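Home Reviews Kitchen Workshop Garden Archive About

The Elline folding craft table, after one long year

I have owned four craft tables in my adult life and loved none of them. The first was a door on two filing cabinets. The second wobbled so badly that my sewing machine walked itself toward the edge whenever I did a long seam. The third was fine but took up half the spare room, and the fourth I would like to forget. So when I say I'm a little giddy about the Elline, please understand where I'm coming from!

I bought mine in August of last year from Turkness, the big craft and fabric place out past the Zivisville exit. It was $342 with the extension leaf, which made me swallow hard, and I paid for it myself. I've cut out two winter coats on it, bound a pile of notebooks, wrapped every present for a family of eleven, and refinished a picture frame on it (with newspaper down, I'm not a monster).

Putting it together

The box is heavy. Get someone to help you up the stairs. Once it's open, the whole thing comes down to a top in two halves, a leaf, two leg frames, a center beam and a bag of bolts, and the bolts are sorted into little numbered pouches that match the steps. I could have cried. It took me an evening, with a break for soup, and the only step I had to redo was the center beam, which looks the same both ways around and isn't. There's a tiny notch on one end. The notch goes toward the side with the hinge. The booklet does show this, in a drawing about as big as a postage stamp.

They give you a hex key and it's okay. I used my own after the first few bolts.

Height

This is the part I want to go on about. Most tables sold for crafts are dining height, and if you stand at a dining-height table and cut fabric for two hours your lower back will let you know. The Elline has five settings, and the top one is real standing height, like a kitchen counter and then a bit more. I'm five foot nine and I cut on the fourth setting. My niece is twelve and she paints on the lowest one, sitting down, elbows flat.

You change the height with a spring pin in each leg. You need to do the legs in pairs or it binds, and the first few times I got myself into a muddle with one corner up and three down. By the second month I could do it in under a minute. The pins click in with a good loud snap, so you know they're home.

Does it wobble? On the bottom three settings, no, not at all that I can tell. On the top one there's a slight sway if you lean on the short end and push. I've run my old Jacquet machine on the second setting at full speed with three layers of denim under the needle, and the thread cone didn't even shiver.

The top

It's a pale, smooth surface with rounded corners, and it's easy to wipe. Glue peels off once it's dry. Fabric marker came off with rubbing alcohol. A ring from a hot mug did not come off, and that's on me, though I do wish the booklet had said something about heat.

What the top won't take is a blade. You need a mat, and you should buy it at the same time, because you will be tempted to do "just one quick cut" and then you'll have a line in your new table forever. I went with green, the way I always do. Dark green is easy on my eyes under a lamp, and both white paper and black wool show up well against it. 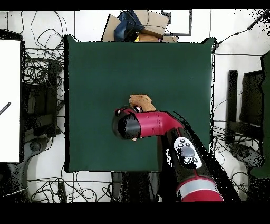 Przemysław Gajewski wrote in to disagree with me on mats, and I think it's fair to pass it on: he has had the same table for longer than I have, and he says one giant mat is a mistake on anything that folds, as you have to find a flat place to keep it every time the leaves go down. He uses two medium ones pushed together and slides them behind a bookcase. The seam between them bothered him for a week and then he stopped noticing it.

I tried it his way for a month. He's right about storing them. I still went back to the big one for coats, as I like to run a rotary cutter the whole length of a back panel without thinking, but for paper and book board the pair is handier – you can turn one around without moving the other.

Folding it up

With both halves down it's about as deep as a narrow bookshelf, and it rolls. The casters are good! They're the soft kind, and they don't leave marks on my floor or catch on the edge of the rug. Two of them lock. I wish all four did, and if you have a floor with any slope to it you may wish that even more than I do.

The fold itself is a two-handed job. You lift the half a little, push the brace in with your knee or your other hand, and let it down slowly. Don't let it drop. There's a pinch point right by the hinge, and I have a small scar on my thumb that I got while talking on the phone.

The extension leaf clips on the end and hangs inside the frame when you're not using it. It took me a while to warm up to it, and now it stays on most of the time. It's where the iron lives.

Things I'd change

The side pockets are sold separately and they're not worth the money. Mine sagged in a few weeks with nothing in them but scissors and a seam gauge. A cheap over-the-door shoe organizer cut in half does the job better.

The measuring marks printed along the front edge are a lovely idea, but they start at the very corner, and the corner is rounded, so there's no real zero to line up with. I put a strip of masking tape at the one-inch line and measure from that.

And I'd love a darker color. It comes in white or a sort of oatmeal. Oatmeal shows thread less. White shows everything.

Who should buy it

If you have a room you can leave set up all year, you might be happier with a solid workbench, and you'd save some money too. If you're working in a bedroom, or a dining room that has to turn back into a dining room by six in the evening, I think this is the best one I've used by a mile. I've told my sister, my neighbor and the lady who cuts my hair.

Turkness had the bigger model on the floor last time I was in, priced at $401, with a second leaf and all four casters locking (of course). I stood there opening and closing it for so long that someone came over to ask if I needed help. I don't have the wall space for it. I did measure when I got home.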